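3.2 Food left out on the table

In the 58 households visited, food kept on the dining table between meals fell into two broad kinds. The first was fruit and sweets meant for anyone passing, family or visitor. The second was food waiting to be cooked, usually greens, which had been put down wherever there was room. Both kinds often shared the same cloth with things that had nothing to do with eating – chargers, post, medicine, tissues.

Fruit and cakes were mostly kept together in one open container, and few households sorted them by kind. Figure 4 is typical of the mixed trays, with mandarins, dried jujubes and pieces of pale cake side by side. Bahrami and Pacheco coded each tray by its contents and by whether more of the same food lay outside it.

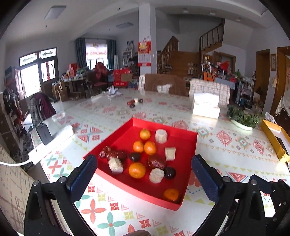

Why do people keep a mixed tray when separate bowls would be easier to tidy? Most of those we interviewed said that one tray can be lifted off in a single go when the table is needed for a meal, and that guests take more freely from a mixture than from a full bowl of one fruit.

Figure 4. Mixed tray on a dining table, with a tissue box and a plate of spinach on the same cloth.

Spillover, as we call food of the same kind lying on the cloth outside the container, was coded separately. Households gave different accounts of it. In some the tray had simply been filled too full, while in others the pieces outside had been set apart for one person, often a child or a grandparent. We could not tell these cases apart without asking, so spillover is reported only where an interview was held.

Greens were treated differently. They were seldom put in with the fruit, and interviewees described them as being "on the way" to the kitchen – a phrase we return to in section 4.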